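Clondwood Garment Care
Help > Preparing items for storage or resale
Lint, hair and dust removal: frequently asked questions

Last reviewed December 2018

These answers cover the removal of loose surface debris from finished garments before folding, hanging or shipping. They do not cover stains, odors or pilling. For pilling, see the separate page on fabric combs and shavers.

Which tool should I use?

An adhesive roller is the default for most woven fabrics. Use a soft clothes brush for velvet, corduroy and anything else with a pile. Use a damp microfiber cloth for coated fabrics, where adhesive can mark the finish. The Biroron roller supplied in our intake kit has a replaceable adhesive sleeve of 56 sheets. Refills are sold singly.

Can I use an adhesive roller on sheer fabric?

Yes, if the garment is laid flat on a covered table. Sheer fabric on a hanger moves with the roller, and the pull is taken by the seams. Test one pass on the inside of the hem first. If the fabric lifts more than slightly when the roller leaves it, reduce the tack of the sheet by pressing it once against a clean cotton towel.

What should the work surface be covered with?

Any clean, plain cloth that grips the garment a little and does not shed. Felt and brushed cotton both hold thin fabric in place. New felt sheds for a while, so clean it with a roller until a fresh sheet comes away clear. Choose a color that contrasts with the garments you handle most often. Dark sheers are easier to inspect over a mid-tone cover than over black or white.

How should a blouse be laid out?

Neckline away from you, hem toward you, front side up. Open the sleeves out from the body so that no layer is rolled through another. Smooth from the center with the flat of the hand. Folds in the table cover show through as ridges under thin fabric and should be pulled out before starting.

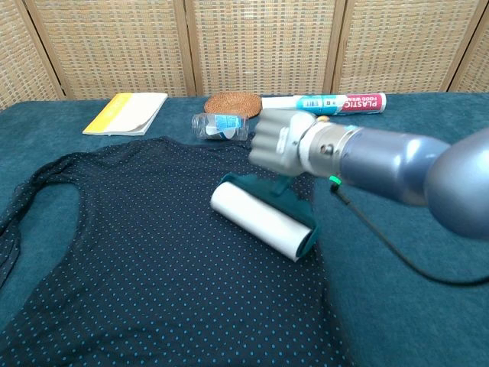
Dark polka-dot garment laid flat on a teal cover, with the lint roller resting on top.

In which direction should I roll?

From the neckline to the hem, in parallel strokes that overlap by a third of the roller width. Lift at the end of each stroke and return through the air. Do not roll back and forth on sheer or loosely woven fabric. On sleeves, roll from the shoulder to the cuff, holding the shoulder seam flat with the other hand.

How much pressure is needed?

The weight of the roller plus the hand. Additional pressure does not pick up more lint and shortens the life of the sheet.

When should a sheet be changed?

When it leaves visible lint behind on a second pass. A dark blouse in ordinary condition takes one or two sheets. Pet hair takes more. Tear along the perforation, starting at the outer corner, and remove the whole sheet. A partly peeled sheet can catch on buttons and loose threads.

Will rolling damage a printed pattern?

Dyed and woven patterns are not affected. Flocked dots, foil prints and glued trim can lift. Run a fingertip over the pattern: if it is raised, use the brush. If you cannot tell, treat it as raised.

Does the adhesive leave residue?

Not during normal contact. Residue can occur if a roller is left standing on fabric for more than 15 minutes in a warm room, or if the sleeve is past its storage date. Store rollers in the cap, out of direct sun, below 90 degrees Fahrenheit.

Should I roll before or after steaming?

Before. Steam sets fine fibers into the weave and makes them harder to pick up. Let a steamed garment dry completely if it needs a second rolling.

My roller squeaks or will not turn. What is wrong?

The sleeve is usually pushed on too far. Pull it back until it spins freely. If the core is crushed, replace the sleeve.

Do you accept garments that have not been rolled?

Yes. Items that arrive with heavy lint or hair are cleaned at intake and may take an extra working day. The exception is the Riviere knitwear program, where unrolled items are returned.

Who do I contact about a damaged item?

Write to Adhiambo Owino at the intake desk, quoting the bag number. For refills and kit parts, contact Kevin Flanagan in supplies.

Related pages: Fabric combs and shavers | Folding thin fabrics | Intake kit contents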